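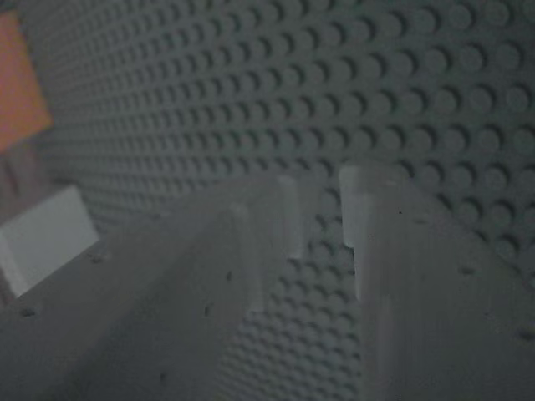

Filed under: Kids' Corner > How Stuff Works > Building Bricks

WHY DO BRICKS STICK?

Push two building bricks together. Click. Now turn them upside down and give them a shake. Still together! No glue, no magnets, no sticky tape. So what's holding them?

The answer is in the bumps. Those round bumps on top are called studs. Every stud is the same size as every other stud, and they sit in straight rows with the same gap between each one. Neat as a chessboard.

Now look underneath a brick. Hollow! On a normal brick with two rows of studs you'll find little tubes in there too. When you press the brick down, each stud gets squeezed between a tube and the wall. The plastic bends a teeny bit - so teeny you can't see it - and then tries to spring back. That makes it grip. Grown-ups call the rubbing force that stops things sliding FRICTION. Good word. Say it at dinner.

What about baseplates?

A baseplate is the big flat sheet you build on. Could be grey, green, blue, whatever colour. Studs on top and mostly nothing on the bottom, so it sits flat on the table. It's like the ground for your town. Houses stay put, walls stay in line, and you can carry the whole thing to show Nana (two hands please).

Finding your spot

Rows make a sort of map. Count along from one corner, then count up. Seven along and 15 up is one stud and only that stud. So you can ring a friend and tell them exactly were to put the orange block. Maths people call these numbers co-ordinates.

Try it at my house - er, your house

You need: a baseplate, some bricks, a friend, a big book to stand up between you.

1. Friend builds something small on their own baseplate. No peeking.
2. Friend calls out the numbers. Along first, then up.
3. You build it on yours.
4. Take the book away. Same? If not, who got the numbers backwards?

Mirko Pagano's class at Clilside tried this with a whole castle and got the front door on the roof. Happens.

Stuck bricks

Two thin flat pieces jammed together? Don't use your teeth! Teeth leave dents and your dentist will know. Put a bigger brick on top, another one underneath, and rock them apart. More brick to hold means your fingers can push harder.

Dusty studs

Fluff gets down between the studs. An old soft toothbrush and warm water, not hot, hot can bend the plastic. Let it dry on a towel overnite. Then back to building.

Big question to finish: how many studs on YOUR baseplate? Don't count them all. Count one side, count the other side, times them. Done before your brother finds a pencil.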